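Drundport food hall to open second floor in June

DRUNDPORT — Jarman, the operator of the Mekotside food hall, will open the building's second floor to the public in June. The new floor adds 10 kitchen stalls and seating for 400 people.

Work on the space began last fall. The floor was used for furniture storage for many years and needed new wiring, a second staircase and a larger elevator before it could be licensed for food service.

"We had more stall applications than we could take downstairs," said Iestyn Morris, managing director of Jarman. "The upstairs space lets us say yes to small businesses that have been waiting a long time."

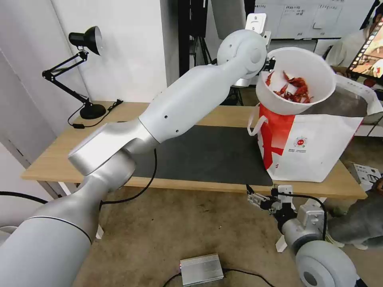 Stall leases on the second floor run for one year, with the option to renew. Rent includes water, trash pickup and use of a shared cold room. Jarman received 87 applications and made its choices after a round of tastings led by Eluned Lloyd, the hall's food manager.

Among the new tenants is Ho-yin Chung, who has sold noodle soups from a truck near the harbor and will now have a permanent counter. Pleter, a Drundport bakery, will move its morning business to the hall and keep its current shop for wholesale orders.

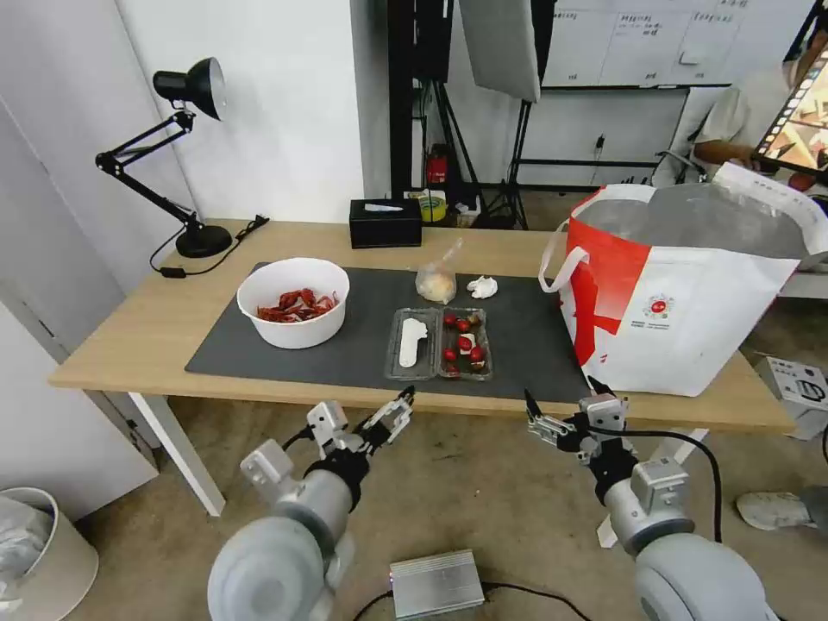
Hours and access

The second floor will open at 11 a.m. and close at 9 p.m., the same hours as the ground floor. Pleter will serve from 7 a.m. through the side entrance. The elevator is next to the main doors, and both floors have accessible restrooms.

Parking stays free for the first two hours in the lot behind the building. Bus riders can use the stop at the north entrance — it reopens before the new floor does. 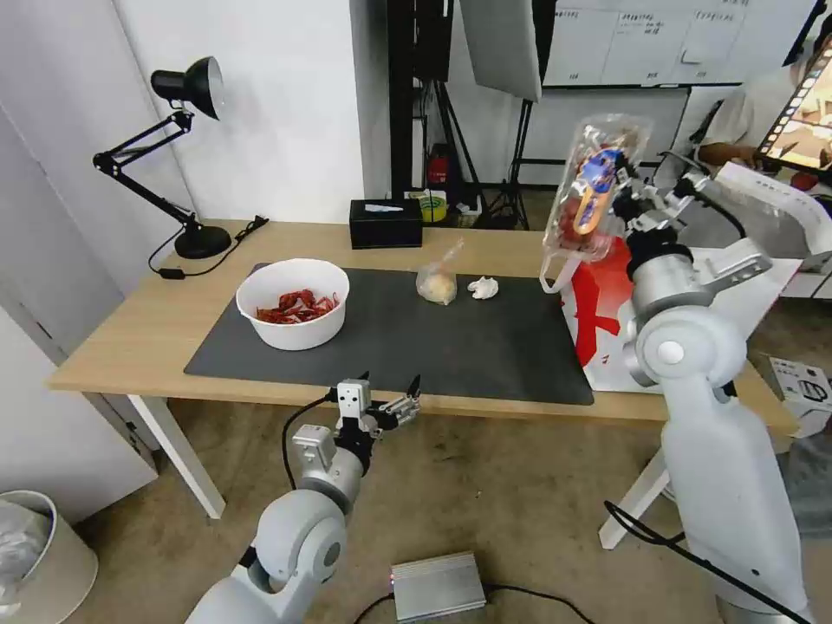 Jarman expects the expansion to create nearly 60 jobs across the stalls, cleaning crew and front desk. Hiring is handled by each stall, and a list of openings is posted at the front desk.

Groups that want to reserve tables should contact Hefin James in the Mekotside events office. Press questions can be sent to Ifor Rosser at Jarman.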